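Workshop notebook, tableware bench
February, started 8:15 a.m.

Back on the bowls. I've been looking forward to this all week, which probably says something about me, but the patterned ones are so much fun to handle that I don't care!

Where we left off: Bereket and I want to settle which bowls go on the shared table for the Sullari supper evenings, and which go back into the crates. The plain coral one is already in. We both fell for it the moment it came out of the paper. The question is what keeps it company. A whole table of patterns gets noisy very fast (we tried that in the Dedberg room and you couldn't find your own spoon), but a single loud bowl among plain ones looks like a mistake somebody forgot to clear away.

Moved everything off the gray cloth first. The cloth was killing the colors. On bare wood they wake up, especially the orange and the mustard, and the stripes in the tabletop are warm enough to hold their own against the zigzags. Aurel Mihăilă came by with his coffee and said the cloth had made the blues look like ink. He's right, they're much friendlier now.

Washing notes, so I don't have to work this out again:

Lukewarm water, a drop of the plain soap, soft side of the sponge. Dry the foot ring separately and leave the bowl upside down on a towel for a bit, because the water sits in there and then makes a ring on the wood the minute you put it down. I did exactly that last time and had to go over the spot with oil. The oil is on the shelf under the window, in the jar with the blue lid. Wipe along the grain. Give it the night.

No scouring pad on the printed outsides, please. I know they look tough.

Stacking: tried the small ones inside one another and hated it. The rims catch on the pattern of the next one down and make that awful little squeak. If they have to be stacked, put a square of felt between each pair. I cut a pile of felts this morning from the old Zakavix samples, and there are plenty left over in the drawer for whoever needs them. The coral bowl can go at the very bottom and take the rest of them, with felt, no trouble.

10:40 a.m.

Filling test. This was the best part of the morning. I wanted to see what the patterned insides do once there's food in them, so I went down to the kitchen and begged rice, lentils, a heel of bread and two oranges.

Rice in the yellow one is wonderful. The little dark dots peek out around the edge and it looks like somebody has already put pepper on. Lentils in the yellow one, much less so, they just go brown together. Lentils in the teal are beautiful, though, and I'd never have guessed it. Rice in the navy and white stripes makes the stripes look as if they're shooting out from under it, really lively. I laughed out loud and had to explain myself to Bereket Hailu, who was on the phone.

The pinkish-red with the fine white lines I'd save for something pale, yogurt or a dip. Bread in it looked a bit lost.

Coral bowl: anything. Oranges in the coral bowl are a feast all by themselves. I left them in there for the rest of the morning just to look at them. It should be the fruit bowl or the big salad, and it should be the one nearest to whoever is serving.

Weighed the striped one while the kitchen scale was up here anyway: 512 g on our scale, empty and dry. One of the small ones came to 254. I like the heft of the striped one. It stays where you put it when you're scooping. The small ones skate a little if you go at them with a big spoon, so small spoons with those (the Yoon set, the short ones with the round handles, not the long ones).

Bereket's view, written down as promised: he'd swap the pinkish-red for a second yellow. He thinks the red and the coral are too close to each other and argue. I think they're cousins and it's fine as long as they aren't touching. We put them side by side and he won that round. We put one in front and the other at the back, off to the right, and I won that one. So the rule for now is keep them apart and put something calm or something blue in between.

2:20 p.m.

Layouts. Spent a good hour on these and could have spent three.

Circle: pretty from above and useless from a chair. You always have to reach over something.

Straight line by size: tidy, but it looks like a store shelf. Aurel liked it. I didn't!

Big ones close, small ones in a row at the back: yes, yes, yes. You get the quiet coral first and then your eye goes on to all the busy stuff behind it. The row makes the three small patterns look like a family even though no two of them agree about anything. The order I like best is teal on the left, yellow in the middle, pinkish-red on the right. With the yellow in the center you get the warm inside and the deep blue outside, and that blue lattice is what calms down both its neighbors. The striped bowl sits out on the right with its red and white zigzags showing, a bit forward of the row. It needs elbow room. Crowd it and it starts flickering.

I walked around the table a few times to check it from each seat. From low down you get mostly the outsides, so the orange and the lattice and the squiggles do the work. Standing up, the insides take over and you'd think somebody had swapped the whole set. I love that about them. Two tables for the price of one, and the person passing the bread gets a different one from the person eating it.
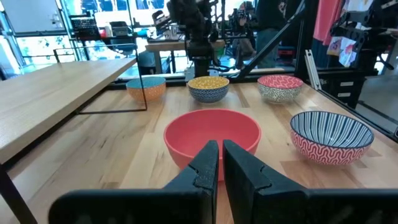
Workshop, upper floor. February.

Big coral bowl nearest, three small ones along the far edge, the stripes over to the right. I'm calling this the layout to beat. The mustard inside comes up right behind the coral and the two of them glow at each other, and the pale strips in the wood give all that pattern somewhere to rest. I'd been worried that the orange outside on the teal bowl would fight with the coral, and it doesn't bother me at all with that much wood between them.

Things I still want to try:

Napkins. Plain cream first, then the faded blue ones. No stripes, the tabletop has that covered.

Lamp light. Everything so far has been daytime and the suppers aren't. Teal is the one I'm nervous about, it could go muddy under the yellow bulbs. Aurel is going to bring up the lamp from the Dedberg room so we can check after dark.

A lower bowl for olives and pits. Either plain white or that same coral if there's a small one. Ask Bereket whether the supplier makes it.

Soup. I keep thinking about a clear broth over those navy stripes, with the lines wobbling underneath. I'll bring some from home.

Crates: the bowls that didn't make it are wrapped and labeled, number 1325 on the lid, on the bottom rack. Please don't put anything heavy on top. The lid bows. The felts are in with them.

Budget for the extra napkins and the short spoons is 40, Bereket has the envelope.

5:05 p.m.

Ate one of the oranges. Put the other one back in the coral bowl for whoever opens up tomorrow. Lamp test next, then soup.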